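How to Sort Out a Jumbled Set of Wooden Blocks (Without Buying Anything)

Sep 16, 2020

76 shares | 5 comments

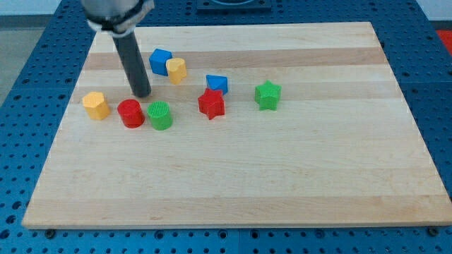 I don't trust storage systems. I have bought the divided trays, the drawstring bags and the stacking tubs with the picture labels, and every one of them ended up holding blocks, crayons and half a cracker by the end of the month. So if you came for a shopping list, you can stop reading. All you need for this is a flat board, a damp cloth and an hour when no child is using the blocks.

The method came out of a clear-out in April, when I had three old sets mixed together in one bin and a fourth that somebody in Tundside gave away with a box that didn't match. The seller's note said "complete." I have yet to meet a secondhand block set that was.

What you need

A board, big enough to spread out a small group of blocks and still leave bare wood between them. A large cutting board will do. I like a pale one with a plain grain, since red, green, blue and yellow all show up well against it. Avoid anything with a pattern. I tried a checked tablecloth first and kept losing the small pieces.

A table that can stand a little water.

Two soft cloths, one damp and one dry.

Paper bags or old envelopes. You'll write on these, so skip plastic.

Step 1: Bring out a few at a time

The usual advice is to tip out the whole bin so you can "see what you have." Try it if you like. I did, and what I had was a floor covered in blocks and a strong wish to go and do something else.

Take out a handful, put them on the board and finish with them before you reach for more. Eight or so is plenty. It feels slow, but I have never once had to quit halfway with the living room out of use.

Step 2: Stand everything up

Set each block on a flat face with its top showing. Cylinders go upright. If you lay them on their sides they will roll, and the board will tilt at the one moment you aren't watching.

Hexagonal blocks also go flat side up. From the side, across a table, a hexagon can pass for a cylinder, and if the two are close in color you will put it in the wrong pile. I've done that more than once. Looking down on the top face settles it right away.

Leave a gap you could get a finger into. Blocks pushed tight together hide chips along the edges.

Step 3: Sort by shape before color

This is the part people argue with me about. Color is quicker, I agree. A child can sort by color, and most of the store-bought trays are set up for it. But color tells you very little about what belongs together. Reds vary from one maker to the next, and they fade. A yellow block can have a top that looks lighter than its sides just from the way the light falls, and you can waste five minutes wondering if it came from another set.

Shape and size are harder to fool. Put a red cylinder beside a green one. If they stand the same height and are equally wide across the top, they probably belong together. If one is taller, you have two sets, whatever the box says.

Do cylinders first, then cubes, then hexagons, then whatever is left over.

Step 4: Check the tops

Run your thumb over each top face. Some will be smooth and some will have fine ridges or saw marks. I used to assume a ridged top meant a cheap block. I'm less sure now. I've had ridged ones that held their paint for years and silky ones that shed flakes the first week.

What you are feeling for is splinters, soft spots and lifting paint. Anything with lifting paint goes out. I don't sand and repaint, and I'd be wary of pages that tell you it's an easy afternoon job – you seldom know what the old paint is, and sanding turns it to dust.

Step 5: Wipe, don't soak

Damp cloth, one pass on each face, then the dry cloth. Plain water is fine. Wooden blocks left in a bowl of water swell, and the cubes stop being cubes. There's a popular tip about vinegar that I followed faithfully on one batch, and I could see no difference between those blocks and the ones I did with water. They did smell of vinegar.

Let them stand on the board until they are dry all over. Overnight is safest. Turn them once if you remember.

Step 6: Bag and label

One shape to a bag. Write the shape, the colors and the number on the front before you fill it. If you fill it first you will tell yourself you'll remember, and by the weekend you'll be opening bags to check.

Odd pieces get a bag of their own. Keep it for a few months. A lone blue cube may turn out to be the missing one from a set you haven't reached yet.

Should you use a board with a lip?

A reader in Flerkdale wrote to say a raised edge is essential. I've used both, and I'd call it a matter of taste. A lip stops the rollers, but if you've stood your cylinders up they shouldn't be rolling. It also makes the board harder to wipe down afterward.

How long does it take?

My hour covers one small set, drying time not included. The big mixed bin took me most of a week of evenings, and I still have an envelope marked "no idea."

2910 views | 760 likes | Share this page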